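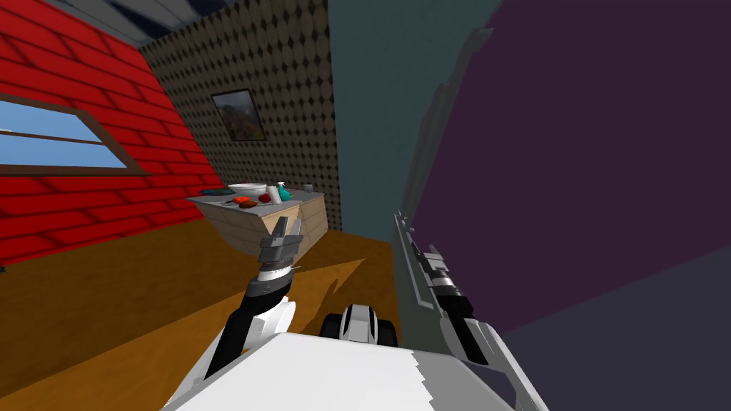 图:Curkumar 仿真,第 303 次运行中的一步。左夹爪在台面前沿下方,右臂贴着紫色大面。

十一月,Curkumar 双臂取物,故障记录

上午

303 作废,结果不进统计。先把现象写下来,原因在后面,中间有一段查错方向的过程也留着,免得下次又从那里开始查。

任务是左手到台面上取白色圆柱瓶,右手不参与。右手不参与的意思是任务脚本不给它目标,由 Prillis 自己安排姿态,只要求不碰东西、不挡左手。以前这一条几乎没出过事,所以监控里对右臂看得很松,报警阈值也是照着左臂抄的。

303 的前段正常。底座到位,左臂抬起,夹爪张开一点往台面靠。随后左臂的速度掉下来,规划器反复重算,每次都返回成功,每次都只走很短一截。日志里没有报错,只有一串“已重新规划”。最后左臂停在台面前沿下面,超时退出。

超时退出之后才是麻烦的地方。退出流程会先把双臂的位置目标切到收拢姿态,右臂一下子弹开,肩部角速度超了限幅,躯干跟着晃,底座在地板上滑了一段。仿真里没有东西坏,换成真机就是一次甩臂。

我一开始盯着左臂看。左夹爪是空的,前面只有台面边沿,第一反应是台面的碰撞外形做大了,夹爪过不去。这个猜测有来历,Kiltudska 生成的柜子以前确实有过这个毛病,外形盒子比看得见的台面宽出一圈,物体放在边上还好,夹爪从下往上走就会被挡。于是花了整个上午在柜子上。

查柜子的过程:
把碰撞外形显示打开,柜体和台面都贴得很紧,没有多出来的部分。
台面上的东西逐个看。盘子、碗、两件靠前沿的小东西、红色圆的那个、白瓶子、喷瓶、右端那件浅灰色的,外形都正常,没有哪件的盒子伸到前沿外面来。
把台面上的东西全部删掉再跑,左臂还是停,停的位置略有变化。
把整个柜子的碰撞关掉再跑,左臂还是停。

到这一步就该明白跟柜子没关系,可我又去怀疑左腕的关节限位,导出了左臂各关节的曲线。限位离得很远。左腕、左肘都没有顶到头,力矩也不大。左臂是在等,等什么当时没看出来。

另外记一件小事:左臂在木地板上的影子很深,回放时看着像夹爪下面还有东西。别再为这个去查物体列表,我查过了,是影子。

中午

换个办法,把所有接触对按接触力从大到小排。排第一的是右前臂,对方是右边那块紫色大面。力值很高,而且从左臂开始变慢之前就有了。

右臂从躯干右侧往上伸,前臂斜着贴在紫色面的边上,夹爪朝上,高度跟台面差不多。单看画面容易当成正常的待命姿态,因为 Prillis 给右臂选的姿态本来就是收在身侧往上举。差别在于它给的目标位置在紫色面的里面。控制器一直往里推,物理引擎一直往外顶,两边僵着。

那么左臂为什么慢?双臂的轨迹在 Prillis 里是共用一个时间轴的。右臂跟踪误差大,执行层就把整条轨迹的时间放慢,等右臂跟上来。右臂永远跟不上来,左臂就跟着一起慢。误差超过门限后触发重算,重算从当前位置开始,又给右臂一个面里面的目标,又慢下来。日志里那一串“已重新规划”就是这么来的。

验证很简单,把右臂锁死在起始姿态,其他不动,左臂顺利到台面上方。再把右臂放开,故障复现。锁一次放一次,来回做了 2 遍,结果一致。

下午

接下来是为什么 Prillis 会把目标放到面里面去。规划前它会从 Kiltudska 拿一份障碍物清单,把清单里的东西画成简化外形做检查。我把这份清单打出来,柜子在,几面墙在,窗在,画也在,紫色大面不在。

物理引擎那边它是有碰撞的,所以手臂会被顶住。规划器这边不认识它,所以照样往里走。两份数据来自同一个场景文件,走了两条导出路径,物理那条按几何体导,规划那条按类别导。紫色面的类别字段是空的。没有类别就不进清单,也不报警,导出脚本里就一句跳过。

顺便说一下称呼。这块面到底算柜子侧板、门还是墙板,从画面上判断不了,场景文件里类别又是空的,所以本条一律叫它紫色大面。请看这条记录的人不要替它补一个名字再去搜资产库,容易搜到别的东西。类别要由生成那边来填。

去翻了导出脚本的历史。跳过空类别是为了照顾装饰件,早先有些贴在墙上的小件没有类别,进了清单会拖慢规划。当时的判断是没类别的都是小东西,没人想到会有这么大一块。脚本从第 4 版场景起就没再动过,后来房间布局的做法换了,允许大件出现在离机器人很近的位置,这两处改动合在一起就出了今天的事。

再往下想,以前的运行里有没有同样的情况?应该有。只要右边没有贴得这么近的大面,漏了也看不出来。有几次左臂超时被我归到“台面可达性不足”里,理由写得很随便,现在看都要重查。我先把统计表里这一类整列标灰,重查之前不要引用。

关于甩臂

这部分单独写,因为跟清单漏项是两回事,清单补全了它也还在。

右臂被顶住的整个过程里,位置误差一直存在,控制器的积分项一直在涨。正常情况下有上限,但我们的上限是给左臂带负载时调的,右臂空着也用同一套,放得太宽。退出流程切目标的那一刻,目标从面里面换到了身体前方,方向正好跟顶的方向相反,积分还留着旧值,加上接触突然解除,右臂先往面里又压了一下,然后弹开。

曲线上能看得很清楚:切目标后先有一个朝里的尖峰,之后才反向。回放时只觉得它弹开了,看不到前面那一下压。真机上如果右边站着人或者是一扇玻璃门,伤害在压的那一下就已经发生了。

退出流程本身也有问题。它的前提是双臂处在自由空间,没有检查接触就直接切目标。超时恰恰是最可能有接触的时候。这个流程是我写的,当时只想着尽快收拢,没考虑手臂被卡着该怎么办。

力矩监控为什么没有拦住:
右臂肩部力矩在顶住期间已经高出空载值很多,但低于阈值,阈值照抄左臂。
跟踪误差有监控,触发的动作是重算,不是停。
重算成功会把误差计数清零,所以“连续误差”这个条件永远凑不齐。

最后一条最要紧。规划器说成功,监控就信了,等于让出错的一方给自己销案。真机上的监控用的是同一份代码,我已经核对过文件,这一段一个字不差。

对真机的影响

Schwerdtfeger 那边的真机不从 Kiltudska 拿清单,障碍物来自现场建图,所以漏类别这件事不会原样出现。但建图也有看不到的地方,离机身右侧太近的大平面是常见的一种,手臂自己还会挡住一块。后果是一样的,规划器不知道有东西,手臂往里推,时间轴放慢,计数清零,超时,甩开。

因此今天下午做了以下安排,已在群里说过,这里留底:
真机双臂模式停用,单臂可以用,另一条臂断使能并挂机械锁。
真机的超时自动收拢关掉,超时后原地保持,由人看过再处理。
在现场的人手不离急停。以前跑熟了的任务也一样。
仿真不停,但凡是右臂没有目标的任务,结果暂不计入。

单臂运行时把另一条臂断使能,要先确认它下面没有东西。断了以后会往下沉一点,沉多少看姿态,先扶住再断。

傍晚

改动,按做的顺序。

一、导出脚本。空类别不再跳过,一律进清单,按几何体的外包形状处理,类别写“未知”。装饰件拖慢规划的老问题用尺寸过滤,小于门限的才允许略过,略过的要在日志里逐条列名字。以后日志会长一点,忍着。

二、导出后加一步对账。物理那份和规划那份按几何体编号比一遍,有一边多出来就拒绝启动。跑了一遍旧场景,启动不了的比我想的多,大多数是小件,名单另存,没有放在这里。

三、右臂参数跟左臂分开。积分上限收紧,空载力矩阈值重新标定。标定只做了仿真里的,真机要等机械锁拆掉之后才能做,在那之前配置文件里的真机一栏是空着的,程序读到空值会拒绝上使能,这是有意的。

四、误差计数。重算成功不再清零,只有实际位置追上目标并保持住才清零。重算次数另加上限,连着重算超过上限就停下来报故障,不再继续。

五、退出流程。切目标之前先读接触力和各关节力矩,任何一项高于空载值就不切,改为把目标设成当前位置,积分清零,等力矩落下来,再沿来时的轨迹慢慢退。退的方向用记录下来的轨迹倒着走,不重新规划,因为这时规划器的世界模型已经不可信了。

改完第一项之后单独跑了同一场景。Prillis 给右臂换了姿态,肘部往里收,前臂离开紫色面。左臂到了台面上方,夹到瓶子。底座位置没动过,说明底座的站位本身可以用,不必去改布局。

然后故意把第一项退回去,只留三、四、五,看在规划器不知情的情况下后面几道能不能兜住。右臂照样顶上去,这次力矩阈值先响,停了,保持,退回,没有尖峰,没有滑。底座打滑也一并消失,确认滑是甩臂带出来的,跟轮子摩擦参数无关。上周我动过摩擦参数,改回原值了。

间隙还有个问题没定。清单补齐以后,规划器对障碍物留的余量是 2 厘米,紫色面这种大平面够用,但右前臂的简化外形在腕部那里比实物细,银黑色那一段没有包全。余量减去外形的差,剩下的不多。想法是把腕部外形加粗,代价是台面上东西密的地方左手也会变难走,两条臂用的是同一个腕部模型。先只加粗右边试一试,哪怕左右不对称难看一点。

画面方面,右侧这块紫色面又大又暗,没什么纹理,视觉那边的深度估计在上面很差,边缘位置飘。真机上要是有类似的平面,建图多半也好不到哪里去。请做感知的同事看一下这一类大面能不能单独测,场景我已经导出,放在共享目录 Curkumar 下面,跟 303 的日志在一起。注意那份场景是改动之前的,类别字段还是空的,留着复现用,请不要顺手修好。

没做完的

以前归到“台面可达性不足”的运行重查,按右臂接触力筛,筛出来的重跑。
Kiltudska 生成端补类别。已经把这块面的编号发过去,对方要看是模板缺字段还是写文件时丢了。
双臂共用时间轴要不要拆。拆了左臂不会被右臂拖住,可是两手协作的任务就乱了。倾向于不拆,改成放慢超过一段时间就报是哪条臂在拖。日志里要是早有这一句,上午就不用查柜子了。
急停后的恢复流程跟退出流程有一段共用代码,第五项改了以后恢复那边还没测。测之前急停恢复只能手动。
台面前沿那两件小东西在删除重跑时我没有按原姿态放回去,现在的工作副本里位置已经偏了。要对比结果的人请从共享目录那份重新取,不要用我的副本。

晚上补一条

真机断使能的时候看了一下机械锁,右肩那只锁销插进去以后还有一点旷量,手推能晃。不影响单臂运行,但锁上挂的牌子写的是“已固定”,容易让人放心去靠。牌子换成“勿靠近”,锁销明天找合适的尺寸换掉,换之前右侧那块地方拉了带子。

回放里还看到一处:左臂停住之后夹爪的开度一直在微微变。查了,是夹爪在执行“保持张开”时每次重算都会重发一遍指令。无害,重算次数有上限以后会自己消失,先不单独改。

三号改动里的阈值数字没有抄进本子,以配置文件为准,抄了总有人照本子填。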